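Ticket 204: Print queue on Hurkmont stalls after long jobs
Status: pending
Opened by: Bình Đinh
Component: Koltov spooler, second floor

Jobs over 12 pages sent to Hurkmont stop partway through. The printer reports ready, the spooler reports printing, and nothing further comes out. Shorter jobs are fine until a long one has stalled, after which everything behind it waits. Restarting the spooler clears the queue but loses the held jobs.

Tried so far: new network cable, different switch port, driver removed and reinstalled. No change. The stall occurs from both the office machines and the laptop in the kitchen, so the sending computer is unlikely to be the cause. Printing the same file from a memory stick works every time.

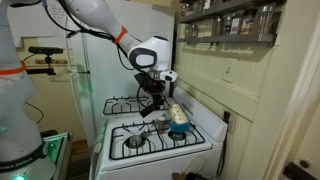
Khôi Lại replied that the spooler log shows a timeout on each stalled job, and asked whether the port was set to raw or to queue mode. In queue mode the spooler counts bytes before sending, and the old Stoledent driver gets the count wrong on long files.

Port was in queue mode. Changed to raw, byte counting off, timeout raised from 12 seconds to 1000. Sent the Tô price list, which had failed on every earlier attempt — all pages printed. Two further long jobs also completed.

One remaining fault: the status page still shows the last job as printing for some minutes after it has finished. Leaving the ticket open until the driver is replaced. Please do not switch the port back to queue mode in the meantime.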